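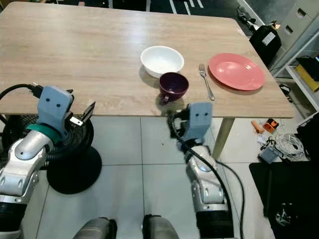
Bowl, purple cup, fork and pink plate on the table.

Ekeck Community Hall Users Group
Minutes of the meeting held 2nd August in the small room

Present: the chair, the secretary, the bookings officer, and members for the lunch club, the quilters, the choir and the garden society.
Apologies: the youth theater.

1. Minutes of the July meeting
Agreed, with one correction. Under item 4, "Farquharson Room" should read "Farquharson Lane entrance."

2. Matters arising
The key for the side gate has been cut and is in the lockbox. The code has not changed. The choir asked again for a hook for the piano cover. Bookings officer to fit one.

3. Roof and gutters
Randent came out in July and looked at the north side. Their quote is $821 for new guttering and two brackets. Enness quoted $402 to patch the existing run. The garden society felt the patch would not last another winter. The quilters were in favor of the cheaper job while the flat roof question is still open. After discussion it was agreed to go with Randent, five in favor, one against. Secretary to write to both firms.

4. Bookings
The hall had 26 bookings in July against 21 the July before. Two groups ran over their time. The bookings officer reminded members that the end time on the form includes putting chairs away. The lunch club asked whether they could move their start half an hour earlier through the fall. Agreed, provided the quilters can still leave by the front.

5. Kitchen
The hot tap is dripping again. The new washer did not fix it and the whole tap may need replacing. Chair to get a price. Groups are asked to wash and dry what they use and return it to the left-hand cupboard. The lunch club will go through the mismatched plates and cups and bring a list of what is needed.

6. Parking
Complaint received from a neighbor on Farquharson Lane about cars across the driveway during choir practice. The choir will put out the two cones and mention it to members.

7. Any other business
The garden society has spare tomato plants, free, by the back step. The piano is due for tuning. Choir to arrange and send the bill to the secretary.

8. Next meeting
Small room, same time. Date to be sent out with the agenda. Items to the secretary a week ahead, please.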